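Kititz 722 Height-Adjustable Workbench
Section 6: Leveling, Loading and First Use
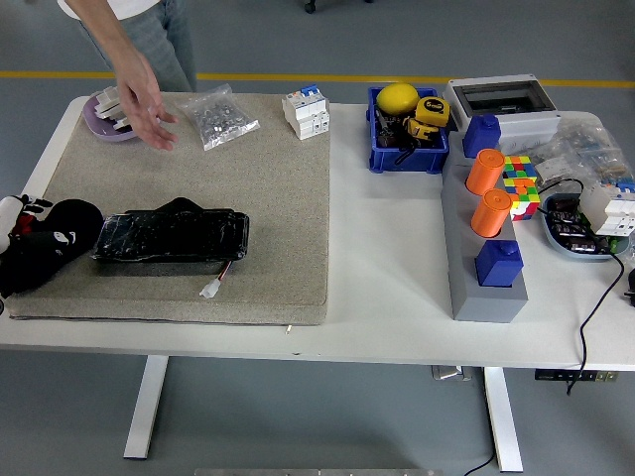 Read this section after the top has been bolted to the legs and before anything heavy is put on the bench. If the top still moves when you push it from the side, go back to Section 5 and tighten the leg bolts again. Leveling a bench with slack bolts gives a false reading, and you will have to do it over.

You need a spirit level, the flat wrench from the parts bag and a pencil. A second person is needed for step 2.

6.1 Choosing the position

The bench can stand on concrete, tile, vinyl or wood. Do not set it on carpet or on loose mats. The feet sink unevenly and the bench will drift out of level within a few weeks.

Leave enough room behind the bench to reach the rear feet with the wrench. Keep it clear of radiators and floor vents.

CAUTION: Do not drag the bench. The threads on the feet bend easily when pulled sideways, and a bent foot cannot be adjusted. Lift from the frame, never from the edge of the top.

6.2 Leveling

1. Turn all the feet fully in, clockwise as seen from below.
2. With one person at each end, lift the bench into position and lower it straight down.
3. Lay the spirit level along the long side of the top, near the front edge. Mark the low end on the floor with the pencil.
4. At the low end, turn the feet out with the wrench until the bubble is centered. Turn the front and rear foot by the same amount.
5. Lay the level across the short side and repeat.
6. Go back to the long side and check again. The second adjustment usually disturbs the first a little.
7. Press down on each corner in turn. If the bench rocks, one foot is not carrying weight. Turn that foot out until it just touches.
8. Tighten the lock nut on every foot against the frame.

Note: A foot must not be turned out farther than the red line on the thread. If the floor slopes more than the feet can take up, use the Baek leveling plates (ordered separately). Do not use folded cardboard or scraps of wood.

6.3 Setting the height

Clear the top before changing the height. The locking collars are not made to slide under load.

1. Loosen the collar on the left leg by one full turn.
2. Loosen the collar on the right leg by one full turn.
3. Raise or lower the top one mark at a time, left and right alternately. The marks are stamped on the inner tube.
4. Check that both sides stand at the same mark.
5. Tighten both collars by hand, then a quarter turn with the wrench.

For seated work, most people start with the top just below elbow height and adjust from there. For standing work that needs force, such as pressing or filing, set it one or two marks lower. If several people share the bench, write the preferred marks on the label under the front rail.

WARNING: Keep fingers away from the gap between the collar and the outer tube. The top can drop suddenly if both collars are loosened more than one turn.

6.4 Loading

The maximum load is 60 kg, spread evenly over the top. This includes vises, shelves and lamps clamped to the bench. Place heavy items over the legs. Do not sit or stand on the top.

A clamp-on vise may be fitted at either end but not in the middle of the long side. Put the supplied pad between the clamp and the underside so the screw does not dig into the board. Wait until the vise is fitted before the final level check.

6.5 After the first week

New bolts settle. After one week of normal use:

- retighten the leg bolts (see 5.4)
- check the lock nuts on the feet
- repeat the check in 6.2, steps 3 to 7

After that, once every six months is enough, or any time the bench has been moved.

6.6 Cleaning the top

Wipe with a damp cloth and a little dish soap, then dry. Pencil marks come off with an ordinary eraser. Acetone and paint thinner will dull the finish, and the dull patch cannot be polished out. Do not use scouring pads. Replacement tops are stocked by Tadisura under the same number as the bench.

If the bench cannot be leveled after following this section, write to the Bullalthorpe service desk, attention Pramila Mittal. Give the serial number from the plate inside the left leg and the type of floor.

Section 6 revised 17 Dec 2022. Replaces the July edition. Changes: step 8 added to 6.2, load limit in 6.4 now includes clamped items.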